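Search this site
Type and hit enter

How to Repaint a Dark Feature Wall Without Losing Your Mind

Posted Dec 26, 2020 in Weekend Jobs, Walls & Ceilings

When we moved into the house in Parnstead, the back room had one wall painted a very deep brownish red. I rather liked it for the first winter. By the second I'd started putting lamps in corners trying to cheer the place up, and this November I finally gave in and painted the thing a nice soft cream.

I've done a fair few walls now, and going from dark to light is the one that catches people out, so I've written up how I did it. I made a mess of a similar job in our old flat (four coats of cheap white emulsion and it still looked like a strawberry milkshake) and I'd like to spare you that.

What you'll need

A decent primer, the stain-blocking sort if your old colour is a red. Your top coat. A medium-pile roller and a tray, plus a 2 inch angled brush for the edges. Sugar soap, a big sponge and a bucket. Filler, a filling knife, fine sandpaper. Masking tape, dust sheets and an old shirt you don't mind ruining.

I used a grey-tinted primer from Flumus and a matt emulsion called Kinyua, from the Trendine range. I'm not being paid to say so, they were what the shop had in. Any reasonable make will do, but please do spend the money on the primer before you spend it on the paint.

Step 1: Work out how much paint you need

Measure the width and the height of the wall and multiply them. Mine is 10 square metres, near enough a square if you ignore the chimney breast. The tin will tell you how far a litre goes, but that figure is for a nice smooth wall in one coat, so if yours is rough or thirsty, buy the next size up. You'll use the leftovers on scuffs, I promise!

Keep the receipt with the tin. I spent £166 on the lot, which did make me wince, though that included a new roller pole and dust sheets I've used again since. My first guess, with a posher paint, came to £214, so I felt quite smug at the till.

Step 2: Clear the room and wash the wall

Move what you can, drag the rest into the middle and cover it. Take down hooks and unscrew socket faceplates a little way so you can paint behind them. Turn the power off at the consumer unit first, and leave it off until the plates are screwed back.

Now wash the wall. I know it's boring. Mix the sugar soap as it says on the packet, start at the bottom and work up (dirty drips running down a dry wall leave streaks that are a pain to shift), then rinse with clean water. Dark matt paint holds on to all sorts, greasy fingers especially, and new paint won't grip on grease. Leave it overnight to dry.

Step 3: Fill and sand

Dark colours are brilliant at hiding dents. Get a torch, hold it flat against the wall and shine it sideways, and every lump and nail hole will throw a little shadow. I ring mine in pencil as I go. Chalk is better on a really dark wall, if you've got any.

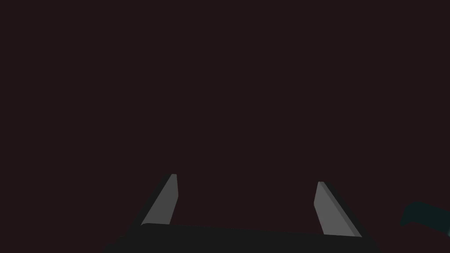

Press the filler in firmly and leave it slightly proud, because it shrinks as it dries. For anything deeper than a fingertip, do it in two goes. When it's hard, sand it back until you can run your palm across with your eyes shut and not find the edge. Then go over the whole wall lightly with the same fine paper, only enough to take off any shine. Wear a mask for this, and if your house is old enough that there might be lead paint under there, get a test kit before you sand anything at all.

Wipe the dust off with a barely damp cloth. The hoover with the brush bit on works well too, particularly along the top of the skirting.

Step 4: Prime

This is where I went wrong in the flat. I thought primer was a way of selling me two tins. But reds and deep browns really do grin through pale emulsion, and you can end up chasing them coat after coat.

Ask for the primer to be tinted a light grey. It seems daft when you want a cream wall, I know, but a mid-way colour covers a strong dark one more evenly than bright white does. Stir it properly, right down to the bottom of the tin, then cut in round the edges with your brush and roll the middle while the edges are still wet.

It'll look dreadful. Patchy, cloudy, a bit like old porridge. Leave it alone! Once it's dry, look at it in daylight and decide whether it wants another coat. Mine did, mostly over the filler patches and in a strip near the ceiling where I'd been stingy.

Step 5: Top coats

Same again with the emulsion. Cut in, then roll in big loose W shapes and fill them in without lifting the roller too much. Don't press. If you can hear the roller making a sticky, tacky sort of noise it's running dry and needs reloading.

Do a section as wide as your arms and finish it before moving along, always overlapping into the wet bit. If you stop for a cup of tea halfway across you will see exactly where you stopped, for ever. Have the tea first.

Give it the full drying time on the tin between coats, and longer in cold weather. I had a window open on the latch and the heating on low, which cost a bit but got rid of the smell.

Step 6: The tape

Pull it off while the last coat is still just soft, slowly, back on itself at an angle. If you've forgotten and it's gone hard, run a craft knife very gently along the edge first or you'll take a ribbon of paint off with it.

A few things people have asked me

Can I use a paint that says it's primer and paint in one? Over magnolia, go ahead. Over maroon I wouldn't.

What about the ceiling line? If yours is wobbly, like mine, don't follow the wobble. Set your tape straight by eye from the doorway and paint to that.

Do I have to wash the roller between coats? Wrap it tightly in a carrier bag and it'll keep till the next day. Wash it properly at the end, or it'll set like a brick.

And does the room feel bigger? A bit! Mostly I notice it in the mornings, when the light comes in off the garden and reaches the back of the room. I've moved two of the lamps upstairs. Next job is the skirting, which now looks terribly yellow beside the new wall.

Filed under: Painting, Prep Work, Dark to Light

Contact | Privacy | © 2020 All rights reserved | Back to top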